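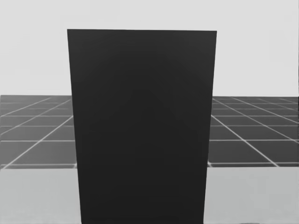 Filed under: Robots, Things I broke

I have wanted to write about the grip limit for two weeks, but first I had to understand it, and that took longer than I expected. I write it down mostly for myself. If you work with Ustis, or with any simulator where scenes are loaded again and again in one long process, maybe it will save you an evening.

Some background. At Dullier I work on the part of the software which decides how strongly the fingers close. Our controller is called Lombardi. It gets a target from the policy, it closes the fingers, and it watches the motor effort. If the effort stays over the limit for too long, Lombardi must open the fingers and stop the episode. We call this the grip limit. It is a simple thing, and it was one of the first things we wrote. The same code runs in simulation and on the real arms, and this is the reason why I took the problem seriously.

On the evening before 28th March I started a run of 600 episodes in Ustis. The scene is a table with household objects and some plain blocks, and the task is to pick a soup can and move it to another place on the table. I went home. In the morning the summary looked very good. Success was higher than the week before, and there was not one stop from the grip limit in the whole second half of the run.

I was happy for the time of one coffee. Then I started to feel that zero is a strange number. Normally we see a few of these stops. The policy is still young and sometimes it squeezes the can as if it wants the soup out.

So I opened the effort plots. In episode 101 everything was normal. The effort goes up, touches the limit, Lombardi opens the fingers, the episode is marked as stopped. In a later episode, with seed 923, the effort goes up, passes the limit, and stays there. It stays there until the end. Lombardi did nothing. The episode was marked as a success, for the can arrived where it should arrive. With that force a real can would have had a waist.
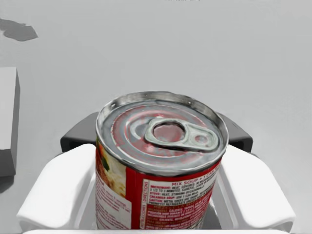 The soup can between the fingers, from the replay I used for most of the debugging.

In simulation you don't see this, and this was my first lesson. Our can is a rigid body. You can press it with any force you want and the label still looks perfect, you can even read that the metal edges are sharp. I went through the replays for more than an hour and I could not tell by eye a good grip from a bad one. Only the numbers were different.

My first idea was wrong. I thought that the friction of the finger pads was changed in the last update of Ustis, and that the policy needed more force to hold the same object. I compared the contact settings line by line and they were identical. My second idea was also wrong, but I was more in love with it, so I lost more time. I thought the effort signal was filtered two times and came too late to the controller. I removed one filter, I ran the bad seed again, and Lombardi stopped the episode exactly as it should. I wrote a proud message to the team.

Of course it was not the filter. The bad seed worked well because I ran it alone. When I put the filter back and ran it alone again, it worked well too. I had to write a second message, a less proud one.

After this the search went faster. The fault appeared only in a long run, never in a fresh process. So I ran the seeds in their original order and printed, at every reset, which functions were listening to the effort signal. Until a certain point there was one listener, the grip limit. After that point the list was empty.

What happened between was a reload of the scene. Ustis can reset in two ways in our setup. The light reset puts the objects and the arms back to their start positions. The full reload builds the whole scene again from the files, and our runner does it when the memory of the process grows too much. The full reload also creates new motor objects. Lombardi connected its listener to the old motor objects when it started, and it was never told that there were new ones. The position commands were looked up by name every time, so they went to the new motors and the arms moved nicely. The safety part was holding on to motors that did not exist anymore. There was no error and no warning. An old object which gives no more signals looks, from the point of view of the listener, the same as a very gentle grip.

I counted afterwards, and 145 episodes in that run had effort over the limit with no stop. All of them came after the reload. Many of them were in our success number, so that number is gone, and I had to correct the slide where it already was.

On the real arms we don't have a scene reload, but we do have a reconnect, for example when a cable is touched and the driver restarts. I looked at that code with a bad feeling in my stomach. It had the same pattern. The driver makes new motor objects after a reconnect and the listener stays with the old ones. The motors have their own current limit in hardware, and it is independent from us, but it is set much higher than the value we want near a person's hand. We put the real arms out of use the same morning and they stayed off until the fix was reviewed.

The fix is small. Lombardi now looks up the motors by name for both things, commands and limits. More important is that it now expects a fresh effort value at every control step. If the value is missing or old, it treats this like a value over the limit: fingers open, episode stopped. I think this should have been the design from the first day. We had written a guard which shouts when it sees something, and silence we took as good news.

I also added a test to Norkeo, our nightly test suite. It loads the scene, closes the fingers on the can with too much force and waits for the stop. Then it makes a full reload and does the same again. The old test did only the first half. It was green every night, including the night of my 600 episodes.

Opening the fingers is not always the safe reaction, by the way. If the arm holds something heavy over a foot, opening is a bad idea. For a soup can close to the table I accept it. For the two-arm tasks we are still discussing, and I lean to "stop moving and hold with low force", but then we need to trust the low force, and we are back at the same signal.

The rerun with the fix is in progress while I write this. There are already stops from the grip limit in it, also after the first reload. Next I want to check the joint limits, which use the same kind of listener in two places.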